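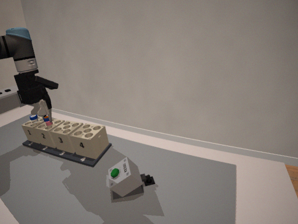 Bram Desmet thinks I am wrong about paper bus timetables, and wrote to tell me so at some length. His view is that a printed sheet is out of date the moment it goes up, that the phone in my pocket knows where the bus is, and that the money would be better spent on a later service. He has lived in Illbridge longer than I have, and he catches the 29 more often than I do. I still think the timetables should go back up.

For readers who missed my last piece, the printed timetables came down from the stops along the 29 route in the spring. What is left is a small sign with the stop name, a web address and a square code to scan. The same was done on the 124, which goes out past the Van Leeuwen garden centre, and I am told the rest will follow as the cases wear out.

The argument for this is cost. Someone has to print the sheets, drive out to each stop, unlock the case and change the paper. There are 222 stops in the area and the times change at least twice a year. I don't dismiss that. It is dull work and it has to be paid for. But a bus stop without times on it is a pole, and we have saved the money by moving the job on to the passengers, who each now have to look up for themselves what used to be written down once.

Bram's point about live information is a fair one when it works. The Turninent app shows the bus as a small blue arrow, and when the arrow moves it is very useful. On the stretch between the church and the water tower there is no signal to speak of, and the arrow stays put. I have stood there in December, at ten to five, with a phone showing me a bus that was apparently parked in a field. A sheet of paper would not have told me where the bus was. It would have told me that one was due at 4.52 and the next at 5.22, and I could have decided whether to walk.

That is the part I think gets missed. A live map answers one question, which is how long until the next bus. A timetable answers several others. It tells you when the last one goes. It tells you that the service drops to one an hour after seven, or that there is nothing at all before nine on a bank holiday. You can read the whole day in a few seconds and plan a visit to the dentist round it. I have tried to do the same with the app, and I had to put in a departure time, look at three results, go back and put in another.

There is also the matter of people who don't know the bus exists. My neighbour moved here from Trurnadau and drove everywhere for a year. She found out about the 124 by reading the timetable while waiting for a friend outside the chemist. Nobody scans a code on a pole out of idle interest.

Where I agree with Bram is on the later service. The last 29 leaves town at 9.40, too early for the cinema and too early for anyone working an evening shift. If I were made to choose between that bus and the paper, I would take the bus. I don't believe it is the choice we have been offered. Running an extra bus every night costs far more than printing, and the saving from the empty cases has not produced one so far.

What I would like is modest. Put a plain sheet back at each stop, black on white, large enough to read without bending down, with the first and last buses in bold. Leave off the fares and the route map if space is short. Print the date it runs from at the bottom, so that people can see if it is old. Keep the code for those who want it. The cases are still there at most of the stops on my side of town, and at the one by the library somebody has already taped up a handwritten list. I checked it against the app last week and it was right apart from the 11.15.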